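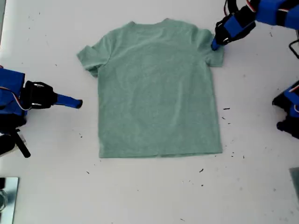
Mahawong asked whether the subscription could be stopped part way through a term, and said that its members would not support a kit they could not hand back. The Chair replied that the supplier, Odier, allows return at the end of any month with two weeks' notice, and that this would be put in writing before any order was placed.

Item 4 - Review of the Ciserer garment folding kit

4.1 The meeting received the review paper on the Ciserer two-arm kit, offered by Odier for the folding of T-shirts and other light garments. The paper had been circulated in December.

4.2 It was noted that the offer covers the arms, grippers, controller and 18 months of software updates. Table, lighting and installation are charged separately.

4.3 The Droren site reported 407 folding attempts logged during the review. Short-sleeved shirts gave the steadiest results. Heavier fleece items were set aside and will be reported on later. Members asked that re-grips be recorded separately from failed folds, as the present log combines them.

4.4 Concern was raised about the cost of replacement finger tips, which are not covered by the warranty. The supplier's quote was considered unclear on this point - it lists the tips under both consumables and spare parts.

4.5 Droren asked that wiping down the work surface be added to the start-up checklist. Agreed.

Resolved: That the review be extended by two months on the present terms, and that no purchase be made before the revised quote is received.

Action: Operations to obtain the revised quote and the return terms from Odier.

Item 5 - Other business

There being none, the meeting closed at 3:40 p.m.

Last updated: December

Related items
Ciserer kit - review paper
Droren site - equipment log summary
Minutes of the previous meeting

Home | Meetings | Minutes | Reports | Contact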